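Search the newsletter
Type a grower, grape or month
Go

How old is an old vine?

Anyone who bought a bottle at the July open cellars will have seen the new green sticker. It says "Old Vine, Bramel Valley", it has a small drawing of a trunk on it, and it comes with a higher price. I have been asking what it means. I am still asking. 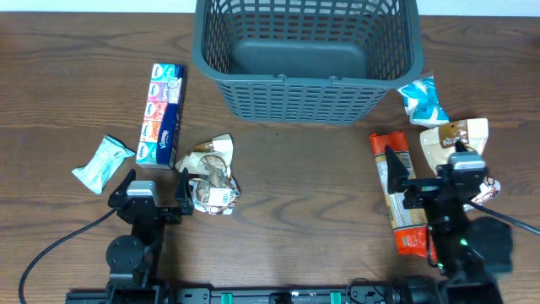
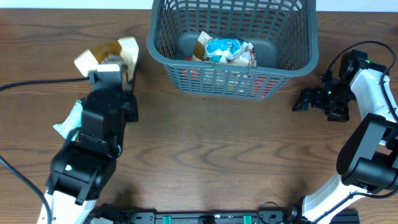 Grey basket on the wooden table. Wrappers inside it in the second picture.

The sticker is the work of Zolier, the marketing firm that took over the valley's tasting map two summers ago. Growers pay 900 a year to use it. For that they get a roll of stickers, a line on the map and a certificate for the wall. What they don't get is a visit from anyone who knows how to date a vine. The form asks for the year of planting and the grower writes one in. Marcelino Damasceno, who filled his in at the kitchen table, told me he put down the year his uncle always gave. His uncle also used to say the cellar was dug by monks, and there were never any monks.

I don't think Marcelino is cheating. I think he has been asked a question that most people in the valley can't answer, and a guess was good enough for the people asking it.

The trouble is the replanting. After the bad frosts, large parts of the upper slopes were grubbed up and put back in with whatever the nursery had. Some growers kept a few old rows by the house and replanted the rest, and on paper the whole plot kept its old date. Others grafted new wood onto old roots. Is that an old vine? Half of it is. Zolier's leaflet doesn't mention grafting at all, though it does have a full page on how light falls through leaves.

Then there is Bittencourt. The estate's top red now carries the sticker, and the back label says the fruit comes from "ancient parcels". Bittencourt makes 3000 bottles of it. Rosimeire Nogueira, who picked there for years before her knees gave up, says the old rows she remembers would fill a good deal less than that, and that most of the hill was potatoes when she was a girl. I put this to the estate. The reply thanked me for my interest in their heritage and invited me to a paid tasting.

Memory isn't proof either, of course. Rosimeire would be the first to say so, and she and her sister don't agree on which field the potatoes were in. But there is some paper if you go and look for it. The co-operative kept planting books until it closed, and 550 pages of them are sitting in the reading room over the library, in boxes, in handwriting that ranges from lovely to hopeless. Each entry gives the grower, the plot, the grape and the number of plants bought. Raíssa Honorato has been typing them up in her own time. She has got as far as the lower road and has already found three plots where the book and the sticker differ by a generation. One of them belongs to a cousin of mine, so you can imagine lunch.

I asked Zolier whether they had looked at the planting books. They had not heard of them. They did say that the scheme was "about telling stories", and that checking would put smaller growers off. Perhaps it would. I would have thought the smaller growers were the ones with most to gain, as several of them really do have the old wood and are now sharing a sticker with people who don't.

Does it matter? Lucimara Bastos thinks I am making a fuss. Her view is that visitors like a sticker, the wine is decent, and the age of a vine tells you very little about what is in the glass anyway. On that last point she may well be right. I have had thin, sour wine from vines older than the church roof, and the young Stidora she planted beside the packing shed made the nicest white I drank this year. But if age makes no difference to the wine, I don't see why I should pay extra for it, and if it does make a difference then somebody ought to be able to show me the age.

Natanael Bastos suggested at the last meeting that the sticker should give the planting year and say where the year came from: planting book, nursery receipt or family memory. It would cost the price of a line of print. There was a fair bit of nodding, and the man from Zolier wrote it down. He has written things down before. When the tasting map put two cellars on the wrong side of the river, he wrote that down too, and they are still over there.

Until something changes, my advice is to ask at the cellar door. Ask which rows, and ask if you can walk out to them. A grower with old vines will usually have you halfway up the hill before you have finished your glass. If you are shown the certificate instead, buy the ordinary bottle.

Raíssa would be glad of help with the planting books, mainly from people who can read the older hands. The reading room opens at two in the afternoon. Bring a pencil, as pens aren't allowed near the boxes. If your family has nursery receipts in a drawer she would like to see those as well, torn or not, and she will copy them while you wait.

Related items
Open cellars: what sold and what didn't
Stidora by the packing shed, a first tasting
Two cellars still on the wrong bank
Letters: screw caps again
Notes from the reading room
Pruning day at the lower road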